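Trestgate Shared Workshop
Members' Projects - Gallery
The Grurwood Build: a two-armed bench robot
Page updated 3/14/21

The Grurwood build is a members' project carried out in the robotics bay at Trestgate Shared Workshop. Its purpose is to assemble and programme a pair of robot arms able to place ordinary household goods into a tray on a table. The work is funded from project subscriptions and a small equipment grant made by the Ellis Fund, and it is open to any member who has completed the electrical safety induction.

The gallery on this page records the arms at work on the packing exercise. Larger copies may be requested from the workshop office. Members who wish to use the pictures elsewhere are asked to credit the workshop and the project by name.

The bench and the two hands

The exercise uses a single blue tray on a white table, with one arm working from each side. In this view the left hand is open and the right hand is closed on a clear container with a purple-tinted cap. 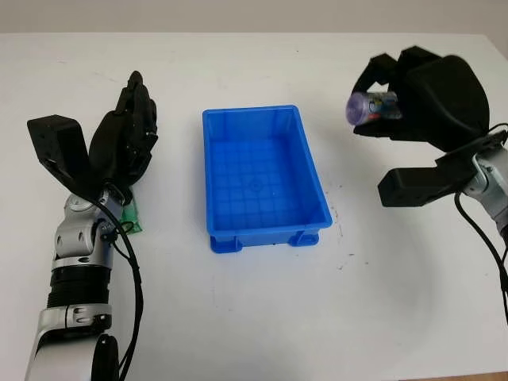

The finger linkages

Each finger is driven through a short chain of plates and pivots. The plates are held by small screws, and these are checked with a hand driver at the beginning of every session. Thread-locking compound is applied only where a screw has worked free more than once, as it makes later repairs slower.

Rubber at the fingertips is treated as a consumable. The project holds 14 spare tips in the bay cupboard, and members replacing one should enter the change in the log book together with the finger number. A tip may remain in service while its gripping face is sound - wear at the extreme end is acceptable for box and tube work, though not for thin card.

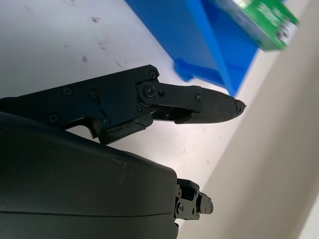

Gripper linkage at close range, with some wear at the end of the rubbery fingertip. The blue bin and a green box are behind.

Placing and lifting soft packs

Rigid boxes were the first goods to be attempted, and they remain the easiest. Tubes present a different problem. They give way under pressure, their weight is uneven along their length, and a grip taken too near one end will allow the other to swing. The present settings close the finger in two stages, with a short pause between them, and the arm is held at reduced speed until it has cleared the rim of the bin.

The picture that follows shows the finger at a white toothpaste tube in the bin. Some of the printing on the tube remains legible despite the movement.

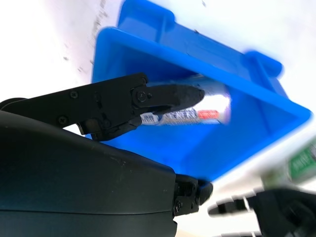
Cadisden writes that their own group had a similar difficulty with soft tubes, and found that a slower second stage did more good than a stronger grip. They ask whether the pause is timed or depends on motor current, and whether the settings file could be shared with other workshops.

The pause is timed at present. A version based on motor current is planned for April, and the settings file will be placed in the shared project folder once the new version has been tested. Other workshops are welcome to apply to the office for a copy before then, on the understanding that the values were chosen for this build and may not suit another.

Container work with the right hand

Round containers are assigned to the right hand for the current series. The hand closes over the container from above and carries it with one end facing the tray, so that it can be lowered lengthways. The left hand is kept open during this part of the exercise, with its fingers raised.

A full series consists of 19 placements. The result of each is entered on the record sheet, including those stopped by the operator. Cable runs are inspected after every 10 placements, with particular attention to the wrists, where a loop that is too short will pull at the connector when the arm is fully turned.
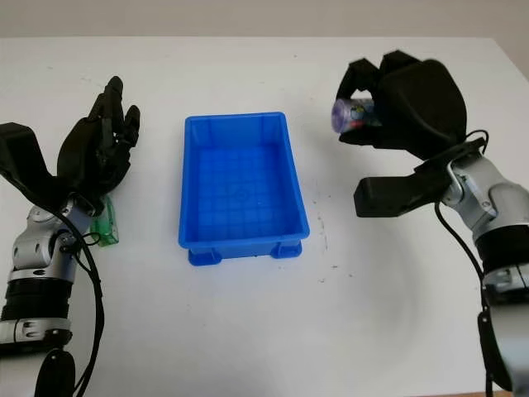

Visiting the project

The robotics bay may be viewed during normal opening hours by arrangement with the office. Visitors must remain behind the yellow line while the arms are powered, and children must be accompanied by an adult. Persons wishing to join the build should complete the induction form and allow 14 days for a reply.

Drawings, parts lists and earlier record sheets are kept in the Grurwood folder at the front desk. They may be read on the premises and should be returned to the desk after use.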